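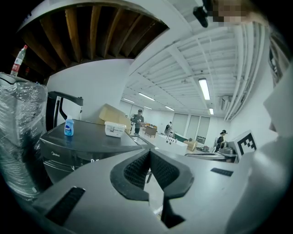
4.2 Tenure and turnover in the shared units

Rent first, as most respondents put it first. All nine sites let space on some mix of whole-unit lease and casual licence, and the split between these explains more of the turnover than anything in the earlier models (section 3). Whole-unit tenants stay. Licence holders mostly don't, or they stay on paper and stop turning up. The council registers do not seperate the two, so we went back to the agents' ledgers for Rarnden and Gostosby and recoded by hand. Slow work. The recoded file replaces the one used in our working paper.

A licence at the Riquelme estate runs month to month. Either side can end it on notice, no reason needed, and outgoings are folded into a flat fee. Popular with people leaving a home garage for the first time. Less so after the first winter, when the fee goes up and the heating turns out not to be in it. The whole-unit leases are ordinary commercial ones — fixed term, option to renew, make-good at the end — and the make-good clause came up in interviews far more than the rent itself. Several tenants had put in power, sinks, partition walls. All of it to come out again at their own cost.

Fit-out spending is therefore our best single proxy for intention to stay. Imperfect. Some spend because the landlord let the place run down and there was no choice. Others spend nothing at all and have been in the same unit longer than the agent has held the listing. But pooled across sites the direction is steady, and it survives taking out the largest estate. 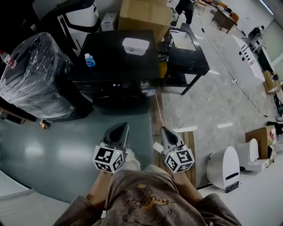 Figure 2. Working at the edge of the floor mat in a shared workshop unit.

Small fit-out items were harder. Mats, shelving, plug-in lighting: portable, cheap, go out the door with the tenant. We left them out of the fit-out variable after some back and forth. A version with them left in is in the appendix and gives the same sign with wider intervals.

Distance matters less than expected. The older literature on home-based firms has people choosing a unit close to the house and trading off nearly everything else for it. In Gostosby that holds. In Rarnden it doesn't, and the ring road is the obvious candidate, though we can't test that with two towns. Parking was raised in both. So was access after hours, which the licences restrict and the leases do not. Evening access may be doing part of the work we have credited to tenure. Noted again under limitations.

Bookings at the casual end go through Cekine, the estate's own calendar system, and the export we were given starts in February. Earlier bookings were kept in a paper diary that has since been thrown out. The export records the booking, not the attendance. A bay booked and left idle looks identical to a bay in use, and there is no cancellation fee to discourage it. We treat booked hours as an upper bound and say so wherever they appear.

Survey returns closed at 300 after the second reminder, spread unevenly, with the smaller estates over-represented. Weights applied throughout. Unweighted tables on request. Five questions dealt with reasons for leaving and were asked only of former tenants, so the base there is thin and we report direction only. Cost, then access, then "other", which on reading the free text is mostly disputes over shared areas: bins, loading bay, who left the roller door up. Agents see these as trivial. Former tenants did not.
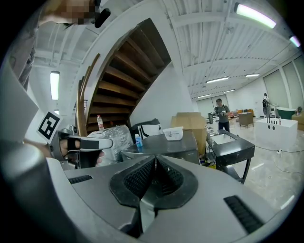
One respondent wrote back that the fee was never the problem, that they would have paid more for a proper lease, and that they asked for one twice and were told the owner preferred to keep things flexible. That reply is not typical in its wording but the complaint is common enough. Demand for mid-length tenure, say a year with a simple renewal, appears at most of the sites and is met at hardly any. The owners' side of it is easy to see. A flexible licence keeps the land available for redevelopment, and much of the older industrial stock is zoned for it already.

What this does to the tenants' own investment is the subject of section 4.3. Briefly: they hold back. Equipment is bought second-hand and light, staff are put on as casuals, signage doesn't go up. Whether the holding back is caused by the licence or whether cautious operators pick licences to begin with, cross-sectional data wont settle. A panel would. We have applied for one.

A note on terms. "Unit" means a lettable space with its own door. "Bay" means a marked area inside a unit. The estates use these interchangeably, the agents use neither consistently, and we have imposed our own usage on the quotations only where the meaning was not in doubt.

Draft circulated November 2018. Comments welcome.

Comments

Anonymous: Is the make-good finding driven by the older leases? The newer ones round our way cap it. Would be worth splitting the sample.

Reader: Second the point on idle bookings. We had the same trouble with a community hall dataset and ended up using power bills.

Anonymous: Table numbers in 4.2 don't match the appendix. Otherwise useful, thanks. Are the recoded ledgers going to be made available?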